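The lid that washes in the bathroom

I own one pot lid that does not fit in my kitchen sink. I bought it with its pot in May, from a Clorska outlet that was closing down, and in the store it looked like a normal lid. Stores are large. My kitchen sink was apparently designed for someone who eats a boiled egg every other day and rinses the spoon.

So the lid gets washed in the bathroom.

I held out against this for a while. I tried the kitchen sink with the lid on edge, rotating it under the tap like a man steering a very small bus, and all of the water went down the front of my pants. I tried wiping it on the stove, where it picked up whatever was already on the stove. Then one evening I carried it down the hall in defeat, put it next to the bathroom sink, and had it clean before the kettle boiled. I have not been back.

The setup is nothing special. Dark counter, white rectangular sink, black faucet that I picked because the chrome ones showed every fingerprint. The black one shows every drop of toothpaste, so I have only changed hobbies.
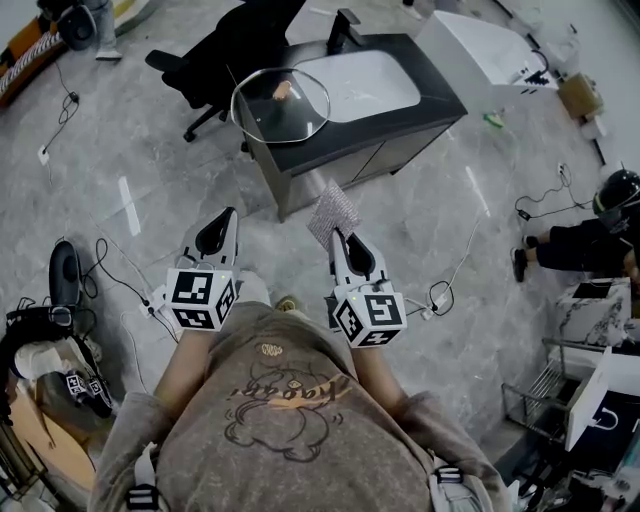
Sponge at the ready, lid waiting by the sink.

A word about the sponge, since it gets comments. It is pink, or mauve if you are selling it, and it glitters. I had ordered the plain yellow kind from Vovov, where I have ordered the plain yellow kind for years, and they sent a substitution with a note wishing me a bright day. I meant to complain. But the sparkly side has just enough tooth to lift the cooked-on ring where the glass meets the metal rim, and it has never scratched anything, and now I would be sorry to see the yellow ones come back. I've told Vovov none of this, in case it goes to their heads.

My method, for the two of you who wrote in after the last post:

Warm water, a drop of dish soap, and the inside of the lid first. The inside is where the steam leaves its little map of dinner. Then the rim, all the way around with the corner of the sponge. Then the knob. People skip the knob. I skipped it for years myself, and then one day I unscrewed one and found a ring of brown gunk underneath that had been there since the old apartment. I tighten it again afterward, by hand. Don't use a wrench on a glass lid unless you want to buy a glass lid.

Rinse, then dry it right away with something that doesn't shed. On a dark counter a drying lid leaves a perfect white circle of hard water, and I have gotten rid of that circle more often than I care to say. I leave the baking soda on it for 15 minutes and go do something else. If I go do something else for 30 it makes no difference, except that I come back to a paste.

Nipon Nilsuwan, who has eaten a lot of rice from under that lid, thinks I should get a bigger kitchen sink. He sent me a link to one by Derkach for 1499 before fitting, with a built-in ledge for cutting boards. There was a cheaper one at 996 with no ledge, and he told me I'd regret the ledge. For either price I could have the lid cleaned professionally for the rest of my life. I could give it its own bathroom.

He does have a point about the walk. A wet lid drips, and the dripping happens on the pale floor, and socks find it. I've started carrying it flat with a dish towel underneath, like a waiter bringing out something disappointing.

The rest of the place, meanwhile, goes on with its own arrangements. The white table gets used for everything that isn't dinner, and at some point it collected a black office chair with a headrest, a couple of beige upholstered ones, and one with a sparkly pink back. Put four people on their feet in there and you'd think we were about to play musical chairs.
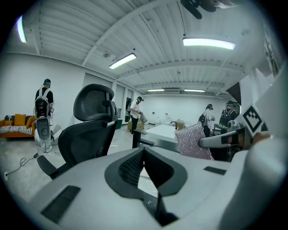 The pink chair question

Yes, the chair and the sponge go together. No, I didn't plan it. The chair came first, from a Stiltarham clearance page where the color was listed as "blush" and the sparkle was not listed at all. I only noticed the resemblance when I was standing at the sink one night, looked down at my hand, and thought, I've sat on that.

It's a comfortable chair, as it happens. You do have to vacuum it with the brush attachment, going one way only, or the fabric ends up looking like a cat that has been petted backward. I wouldn't use the sponge on it. I did think about it.

Next time I'll get to the pot, which doesn't fit in the bathroom sink either.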